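3.2 Shared reading sessions and materials

Picture books for the study were drawn from the children's collection at the Trernport public library. We began with titles shelved under friendship, sharing and exclusion, and removed any book longer than 300 words of running text, which left 18 titles. Two of these were wordless. Mikuš and Cervantes each read the full set independently and rated how openly the story named the feelings of its characters. Disagreements were settled by discussion, and one title was dropped when no agreement could be reached.

Educators at the two participating centres, Nillgate and Ochoa, read one book per session to small groups of children aged four and five. They were asked to read as they normally would and to pause at marked pages — usually the point where one child is left out or teased — to invite comment. No script was supplied for these pauses. Earlier work with the Doltier protocol had used fixed prompts, and the educators in our October pilot told us the prompts made the talk stiff and short.

After each reading, children moved to a tabletop retelling task. Each child was offered a few small toys and asked to tell the story again in any way they liked. The toys did not match the characters in the books. We wanted to see whether children would carry a character's motives over to an unrelated object, as Cervantes had noticed in her classroom notes.

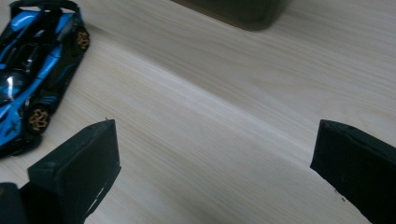
Figure 2. Toy car in black and sky blue on a light wooden tabletop.

Retellings were audio recorded and transcribed by the second author. The finished corpus holds roughly 3000 utterances. An utterance was coded as a motive statement if the child gave a reason for what a character did or felt ("he went away because they laughed"), and as an action statement if it reported an event only. Single-word replies to an adult were left out of the coding, as were remarks about other matters, such as snacks or whose turn it was.

Wordless books needed separate treatment. Educators supplied their own text for these, and the wording varied a good deal between centres. At Nillgate the bystander was often given a name and a line of speech, while at Ochoa she was usually described only as "the girl". We therefore report retellings of the wordless titles on their own in Section 4.3 and do not pool them with the rest.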